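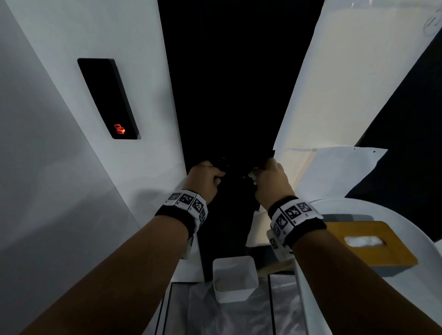
Does shaking laundry out really save ironing?

Lamai Rojanasak swears by it. Grip the thing by its two top corners, let it hang, give it a hard snap, and the creases supposedly drop out before you fold. I've been trying it on everything dark since July and I'm not sold.

Heavy black fabric still bunches in the middle, whatever you do with the corners. It's also a pain in a tight spot – you need elbow room, and my place in Selcombe doesn't have any. I gave it 11 loads. Maybe 3 came out flatter, and those were mostly T-shirts.

I'm keeping the iron. Lamai can have her sore wrists.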